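Fesden changes food waste collections from September

Fesden council will move 300 households in the Jilow district to a separate food waste collection from September, after an 18-week trial on six streets.

Residents will receive a sealed indoor caddy and a larger kerbside bin. Food waste will be collected weekly, while general rubbish moves to a fortnightly round. Garden waste is not affected.
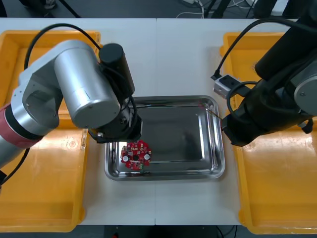 Contamination was the main difficulty in the trial. Loads containing plastic film had to be sorted again at the depot before they could go to the digestion plant – a step that added roughly 29 minutes to each round.

"Liners must be paper or certified compostable," said Mebrat Araya, waste services manager. "Ordinary carrier bags will be left behind with a tag."

Flats with shared bin stores are excluded for now. A separate scheme for these buildings will go before councillors later in the year.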